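Hollenstein Opens Second Suture Practice Room and Introduces the Divora Skin Pad

Thu 18 January — Hollenstein, a supplier of teaching materials for nursing and medical programs, has opened a second suture practice room at its training center and added a new practice pad, the Divora, to its catalog.

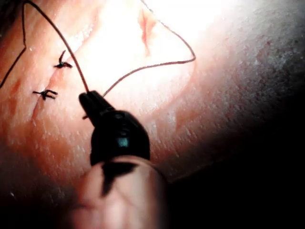 About the Divora pad

The Divora is a skin-like pad for learning interrupted stitches, where each stitch is tied and trimmed on its own before the next one is placed. It replaces the Lallix pad, which Hollenstein has sold to schools for several years. The new pad has a softer top layer and a firmer base. It lies flat on a table and does not need a clamp.

Customers who used the Lallix pad told us that the surface tore when students pulled a knot too tight. The top layer of the Divora has been changed for this reason. It can be stitched, cleared and stitched again until the surface is worn, and both sides can be used.

Each pad comes with a printed card that shows the knot sequence, how far apart to set the stitches, and how long to leave the tails. Dark practice thread is sold with the pad or separately. The thread is for training only and is not sterile.

The practice room

The new room is next to the existing one and has its own sink, storage wall and adjustable lamps. Tables are set at standing height, with stools for those who prefer to sit. Groups can book a half day or a full day, and pads and thread are included in the booking.

"Most beginners can get the needle through on the first afternoon. The knots take longer," said Mechthild Bachmann, head of training at Hollenstein. "They lose track of which end of the thread is which, or they cut the tails so short that the knot slips. We wanted a room where a group can spend a whole morning on tying and trimming — and then come back and do it again the next day."

Ordering and delivery

The first production run is 1000 pads. Of these, 400 are set aside for schools that already have a standing order for the Lallix pad. Those orders will be switched to the Divora at the same price unless the school asks for the older model while stock lasts.

Orders from new customers will ship in March. In the same month the pad will also be available through Kevton, which handles Hollenstein's sales to clinics and private course providers. Replacement thread and extra cards can be ordered now.

Room bookings are open to schools, hospitals and course providers. Requests should give the size of the group, the preferred dates and the level of the students.

Press contact: Mechthild Bachmann, Hollenstein Training Center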